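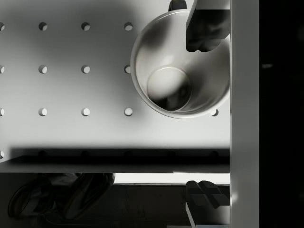

I think every rider should do their own chain, oil and brake pads, at least once, even if they hate it. I held out for years. My first three bikes went to the dealer for everything, including a mirror that needed one turn of a wrench, and I told myself I was paying for peace of mind. Part of it was that I thought you needed a proper shop first, with the lift and the lighting and the white pegboard with its neat rows of round holes and a place for every socket. You don't. You need a mug for the small bolts, a decent torque wrench and a free evening.

What changed my mind was a bill. I took my old twin in for its February service before a spring trip, and the guy at the counter slid a sheet across to me for $778. The valves weren't even due! Half of it was labor on stuff I could have done sitting on an upturned bucket. I paid it (what else are you going to do, the bike's in pieces) and rode home in a sulk. And the chain was too tight. Way too tight, the kind of tight where you can hear it complain over every speed bump on the way into Skasthorpe.

So I bought a rear stand and a manual and did it myself. It took me most of an evening to do a job my friend Quyên Ngô can finish before her coffee cools. I got the axle crooked, started over, got it crooked the other way. But when I was done I knew exactly how that chain was set, and I've never had to wonder about it since.

Now, people will say modern bikes are too complicated for this. Some of it is, sure. I'm not going near a fuel map, and I'd rather eat my gloves than open up an ABS pump. But oil is still oil. A drain plug works the way it did when my dad was riding, and a brake pad is two pins and some patience. If a job scares you, and brakes should scare you a little, get somebody who knows to look over your work before you ride. I did that the first couple of times and I'm glad.

The other argument I hear is resale. Rüdiger Heitmann, who rides with our bunch and disagrees with me on everything down to tire pressure, swears a stamped service book is worth real money. Maybe it is on a new bike. On mine, with the miles it has, I keep a notebook with dates and receipts taped in, and if I were buying I'd trust a notebook like that over a row of stamps any day. Somebody who writes down that the rear pads were getting thin at the last tire change is somebody who looked.

And that's really my point – you look. With your hands in there every 1000 miles or so you find the cracked hose and the loose heel guard long before they find you. I found a missing bolt on my side stand bracket last summer, just lying there on my back wiping off chain lube. Could've been there for months!

I still use a shop for valves and tires. I like my shop. I just walk in these days knowing what I'm asking for.

Posted in February by Liliana Fiore

Related
Heated grips or better gloves?
Is a center stand worth the weight?
Packing light for a long weekend, by Anneli Hämäläinen
Why I sold the big tourer
Reading a used bike ad between the lines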